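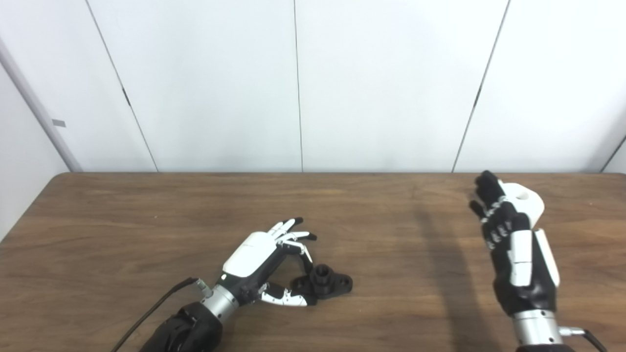

**Ticket 3696: Telemetrieausfall nach Brennschluss, Höhenforschungsrakete Femer 2**

Status: in Bearbeitung
Priorität: 2
Gemeldet von: Genalyn Gatchalian (Nutzlast)
Zugewiesen an: Caradog Yorath (Bodenstation Hollenstein)
Komponenten: Sender S-Band, Empfangskette Süd, Dekoder Pirport

## Fehlerbeschreibung

Beim Flug am Donnerstag riss der Telemetriestrom 41 s nach dem Abheben ab. Brennschluss lag laut Bahnrechnung bei T+38 s. Danach kamen noch drei Sekunden gültige Rahmen, dann nur noch Rahmen mit fehlerhafter Prüfsumme. Ab T+44 s lieferte der Dekoder gar nichts mehr. Der Träger war auf dem Spektrumanalysator weiterhin vorhanden.

Die Schülerexperimente in der Nutzlast zeichnen intern auf und sind vom Ausfall nicht direkt betroffen. Für die Bahnverfolgung und die Druckwerte der Bergungssektion fehlen die Daten bis zur Landung. Nutzlast und Bergungssektion sind geborgen, Sichtprüfung ohne Befund.

Erwartet: durchgehender Datenstrom bis mindestens zur Öffnung des Hauptschirms.

## Umgebung

- Dekoder Pirport, Version 4.1.7, Konfiguration `femer_flug.cfg`
- Sender mit zwei Patchantennen, Leistungsteiler passiv
- Empfangsantenne Süd nachgeführt, Antenne Nord fest auf Startrichtung
- Rohdatenaufzeichnung (IQ) nur an der Kette Süd aktiv

## Protokoll

**Do, 14:20, Gatchalian**
Ticket eröffnet. Rahmenzähler des letzten gültigen Rahmens notiert und angehängt. Bordseitiger Speicher wird nach dem Rücktransport ausgelesen.

**Do, 15:05, Yorath**
Empfangskette Süd geprüft. Vorverstärker in Ordnung, Stromaufnahme normal. Eingekoppeltes Testsignal wird fehlerfrei dekodiert. Kabel und Stecker am Antennenfuß unauffällig. Nachführung lief bis zum Ende des Fluges, Winkelprotokoll ohne Sprünge.

**Do, 16:40, Okoth**
Pegelverlauf aus der IQ-Datei: Der Pegel fällt bei T+41 s um 6 dB und schwankt danach periodisch. Periode etwa passend zur Rollrate. Das erklärt kurze Lücken, keinen vollständigen Verlust. Der Störabstand liegt auch in den Minima noch über der Schwelle, bei der Pirport im Labor dekodiert hat.

**Do, 17:10, Yorath**
Frage an Nutzlast: Gab es nach Brennschluss eine geplante Umschaltung der Datenrate?

**Do, 17:25, Gatchalian**
Ja. Bei T+41 s wechselt der Sender von der Aufstiegs- auf die Freiflugkonfiguration. Die Rahmenlänge geht dabei auf 900 Byte hoch, Symbolrate und Modulation bleiben gleich. Steht im Schnittstellendokument, Abschnitt 5.

**Do, 17:50, Macaraeg**
In `femer_flug.cfg` steht für beide Phasen die Rahmenlänge des Aufstiegs. Die Datei wurde im Juli aus der Konfiguration des Vorgängerflugs kopiert. Dort gab es keine Umschaltung. Der Parameter `frame_len_b` ist vorhanden, aber auskommentiert. Pirport übernimmt in dem Fall ohne Warnung den Wert von `frame_len_a`.

**Fr, 09:15, Macaraeg**
IQ-Datei mit korrigierter Konfiguration erneut dekodiert. Ergebnis:

| Abschnitt | vorher | nachher |
|---|---|---|
| T+0 bis T+41 s | vollständig | vollständig |
| T+41 bis T+44 s | nur Prüfsummenfehler | vollständig |
| ab T+44 s | keine Ausgabe | fast 97 % der Rahmen |

Die restlichen Lücken fallen mit den Pegelminima aus dem Eintrag von Okoth zusammen. Die Meldung »keine Ausgabe« ab T+44 s kommt vom Dekoder selbst: Nach einer festen Anzahl fehlerhafter Rahmen geht er in den Suchlauf und findet mit falscher Länge keine Synchronisation mehr.

**Fr, 10:30, Talavera**
Warum ist das beim Gesamttest in der Halle nicht aufgefallen? Laut Prüfprotokoll wurde die Freiflugphase dort durchlaufen und abgezeichnet.

**Fr, 10:55, Yorath**
Der Hallentest lief über den Kabelanschluss und die Prüfsoftware von Humora. Die liest die Rahmenlänge aus dem Kopf und braucht den Parameter nicht. Pirport war nur beim Funktest auf der Rampe beteiligt, und der endet vor der Umschaltung.

**Fr, 13:40, Gatchalian**
Bordspeicher ausgelesen und mit den nachträglich dekodierten Rahmen verglichen. Zeitstempel und Druckwerte stimmen überein. Schirmöffnung ist in beiden Datensätzen enthalten.

## Ursache

Fehlender Parameter für die Rahmenlänge der Freiflugphase in der Bodenkonfiguration. Sender und Empfangskette haben wie spezifiziert gearbeitet. Die Pegelschwankung ist ein eigener Punkt und wird in einem separaten Ticket geführt (Okoth).

## Maßnahmen

- [x] `frame_len_b` in `femer_flug.cfg` gesetzt, Datei versioniert abgelegt
- [x] Dekodierten Datensatz an die Experimentgruppen verteilt
- [ ] Pirport: Abbruch beim Laden, wenn die zweite Phase aktiv ist und der Parameter fehlt (Macaraeg)
- [ ] Funktest auf der Rampe um die Umschaltung erweitern, Zeitbedarf mit der Startleitung klären (Talavera)
- [ ] IQ-Aufzeichnung auch an der Kette Nord einrichten (Yorath)

**Fr, 15:20, Talavera**
Ticket bleibt offen, bis der erweiterte Funktest einmal mit der Ersatzelektronik durchgelaufen ist. Priorität danach neu bewerten.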